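Setting a Small Table: Project Report, Tidy Home Studio

Our group picked the least glamorous topic on the list, and I'm so glad we did. We wanted to know how the height and size of a side table change the way people put small household things down. That sounds like nothing, and it kept us busy from March until the end of the course!

We started with the most ordinary object we could find, a lidded jar. It's the kind of thing that lives on a bathroom shelf or next to a kettle, and you move it several times a day without thinking. A jar is fun to study. It's short, it's round, and you have to decide where on it to take hold.

The setup

We clipped a white sheet over the big light-wood table so that the dark furniture would stand out against it. The small table, which we called Dustel (every table in the project got a name, the others were Brunia and Maes), went on top of the sheet. It has a matte black top and thin metal legs, and it takes up very little room — you could tuck it beside almost any chair.
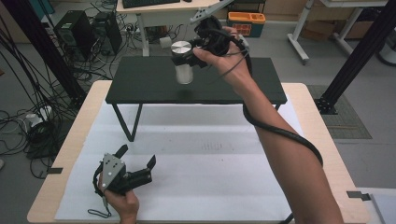
Figure 1. The lidded jar held over the small black table.

We logged 100 placements with Dustel and 81 with Brunia. Maes wobbled so badly on its first day that we only got 51 before Siebe Van Rooij took it away to fix the feet. For each one we wrote down whether the jar ended up near the middle of the top, near a corner or near an edge.

The middle won by a mile on the small table. On the larger tops people got much looser about it, and the jar landed wherever the arm happened to stop. I loved seeing that in the logs, and I've been noticing it at home ever since. My own nightstand is tiny and everything on it is dead center.

The work surface matters too. Plain white shows every smudge and gray mark, so we wiped it down before each round and wrote the round number on a separate card, never on the table. Keyboards and mice stayed on the desk behind, well away from anything we were placing.
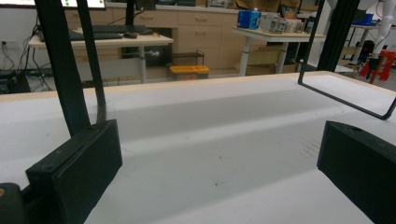 What we learned about the jar

Siebe voted for a plastic tub and lost, and I'm happy with how that went. Ours has a brushed stainless steel lid with fine rings running around it and a fan-shaped mark engraved on top, pointing in toward a little dimple in the center. The body is frosted glass. Because the mark gives the lid a direction, we could also note which way the jar was facing each time, something a plain lid would have hidden completely. 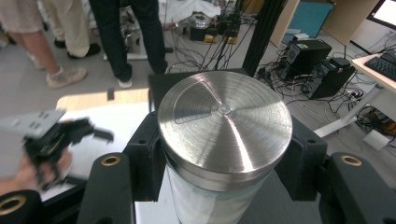

Facing direction turned into my favorite part of the whole report. We hadn't planned to record it at all, and we only added the column after the first week, so the early rows are blank. In the rows we do have, people who placed the jar slowly tended to bring the mark around toward themselves. The quick ones left it any old way. I'd want a lot more rows before calling that a finding, but it's a great question to hand to next year's group.

Two things we would change. The log sheet needs a column for which hand was used, and the sheet on the table needs clips on all four sides from the start. Dustel is staying in the studio for whoever wants it, and Maes should be back on steady feet soon.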